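The planner had been failing on the same pick since four in the afternoon, and Gwion Nicholas had stopped taking it personally by six.

He read the log again. Five grasp candidates, all above threshold, all reachable. For each one the planner had started a trajectory, run out its time budget and returned nothing. The message at the end of every attempt was the same: no valid path, start state in collision.

"It thinks it's touching something," he said.

Vanags didn't look up from her own screen. She was rewriting the part of Prunari that merged the depth maps, and she had been at it long enough that there was a plate of toast crusts beside her keyboard.

"Is it touching something?"

"No."

"Did you look?"

He got up and looked. The arm was over the bin, where he had stopped it. He crouched until his eyes were level with the rim and checked under the wrist. There was a clear gap between the cables and the green brick plate. The thin black cable hung lower than the rest, but it always did. He went back and sat down.

"It isn't touching anything."

"Then the model's wrong," Vanags said. "Which model?"

There were two. One was the robot as the manufacturer drew it, a chain of clean shapes with a joint between each. The other was the robot as it was, with a hose and a bundle of cables strapped along it. Prullora, the planner, only knew the first. To make up for that, somebody before Gwion had wrapped the wrist in a fat invisible capsule and called it the dress pack. The capsule moved with the last link. The cables moved however they liked.

He pulled up the overhead still from the last attempt and put the capsule on top of it as a yellow outline. Then he took the outline off again so he could see. 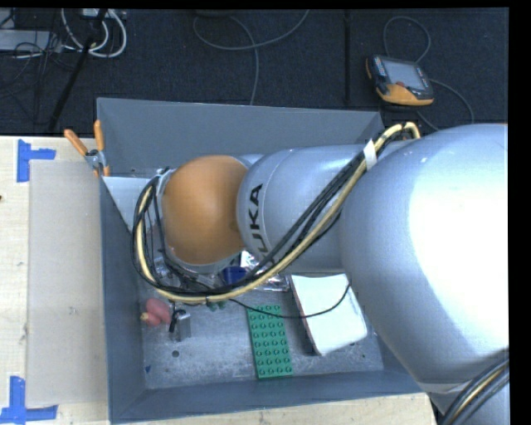

Overhead camera, arm stopped above the bin. The hose runs under the orange joint cover and back up the other side.

"Come and see this," he said.

Vanags came over with her chair, pushing it along with her heels.

"The loop comes out on the left," he said. "The capsule's on the right. It's covering a piece of air with a book under it."

"So it's colliding with the book."

"It's colliding with the book. And where the hose really is, it thinks there's nothing."

She leaned in. "How long has it been like that?"

He searched the history. The capsule had gone in with commit 557, in May, with the message "dress pack approx, fix later." The name on it belonged to a man who had moved to another company and taken the good headphones with him. Since then the wrist had been given a new home angle, and the capsule had gone around with it.

"We passed the whole test set with that," Vanags said.

"The test set was boxes. Boxes were flat on the floor in the middle. It never had to go near a wall."

"And the hose?"

"The hose got lucky."

She thought about it for a while, then rolled back to her desk. Gwion opened the robot description file and deleted the capsule. It was nine lines. He ran the planner on the stored state, in simulation only, and it returned a path in under a second. He watched the gray model swing across the gray bin and pull the imaginary hose straight through the left wall.

He put the nine lines back, commented out.

What he wanted was a real model of the cable, something that sagged and swung. He had read papers on it. There was a branch named cable-dynamics with his initials on it and one commit. He looked at the branch for a minute, closed it, and wrote a chain of six small spheres along the path the loop took in the still. He tied the first two to the upper link and the last two to the wrist. The middle ones he placed by interpolation, and made them bigger than they needed to be, to cover for being wrong.

It took until eight thirty. The first run put a sphere inside the wrist itself, and the planner complained about that for pages. He added the pair to the ignore list. The second run found a path for candidate three, up and over the rim, with the wrist turned so the loop faced the open side.

"It's slow," he said. "Eleven seconds."

"Zostirau wants four."

"Zostirau can have four when they send us the part numbers they promised."

"I'm not putting that in the email."

He played the path again from the side, then from above. The spheres passed the left wall with a hand's width to spare. He set the speed limit to ten percent, checked it, and checked it again on the pendant. Vanags saved her work and came to stand by the stop button without being asked.

"Candidate three," he said.

"Go on, then."

He pressed enter. The brakes let go with a click and the arm began to rise, slowly, carrying its cables with it. The hose lifted and swung out to the left a little farther than the middle spheres said it would. He watched it go past the rim. On the screen the state stayed green.

"That middle one's too far in," Vanags said.

"I saw."

The arm reached the first waypoint and turned toward the second. He wrote it down on the back of the test sheet, sphere four, move out, and kept his other hand near the keyboard.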